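Looking Closely: Lines and Plain Surfaces
A page for young visitors from the Rirneveo Children's Learning Center

Some surfaces seem to have nothing on them. A painted wall, a tabletop or a sheet of paper may be one pale color from side to side. Even so, there is often something to find.

Begin with the lines. A line on a plain surface can be made in several ways. A seam is a place where two pieces have been joined. A crease is a mark left by folding or bending. An edge is where one flat side stops and another begins, as on the corner of a box. From far away, all three can look the same.

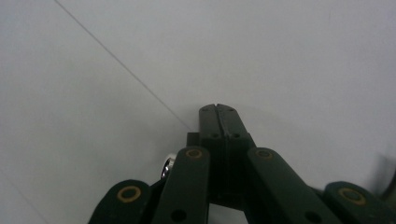 A thin gray line on a pale gray surface. Is it a seam, a crease or an edge?

Next, look at the shading. A surface painted in a single color may still look lighter in one place and darker in another. Light does not always reach every part equally, and a side that faces away from a lamp or window will usually look darker. Artists call this shading, and they use it to make flat drawings look solid.

Try it at home

You will need a sheet of white paper and a lamp. Ask an adult before you move the lamp.

Lay the paper flat on a table and look at it for a moment. Fold it in half, press the fold firmly, and open it again. The line in the middle is a crease. Stand the paper up like a tent and place the lamp to one side. Compare the two halves — which one is darker?

Draw what you see with a soft pencil. Children who visit the Center may bring drawings to Loukia Pappas in Room 14, where a new display of pupils' work opens each September.

Words to know
Surface: the outside of a thing.
Plane: a flat surface.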